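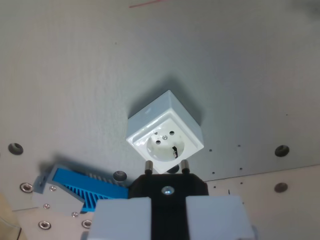 Training an Insertion Policy from Wrist Camera Images

This guide explains how to reproduce the plug insertion result published by the Jistomgate group in May 2023. It assumes a working arm with a parallel gripper and a calibrated wrist camera.

Step 1. Fix the socket to the panel. Vary its angle between sessions so that the policy does not learn a single orientation. A grounded European socket is suitable.

Step 2. Close the gripper on the body of the plug, leaving both pins clear of the fingers and in view of the camera.

Step 3. Record demonstrations by hand guiding. The published set contains 2850 attempts. After those with dropped frames were removed, 2785 remained for training.

Step 4. Train the policy on image and force data together. Use 3 random seeds and report each one separately.

Step 5. Evaluate with 20 trials per socket angle. Begin each trial with the pins short of the housing. Stop the arm if the force limit set in the Clernitz controller is reached, and record the trial as a failure.

Results obtained with other plug types should be reported in a separate table. Questions about the training files may be sent to Johannes Adams.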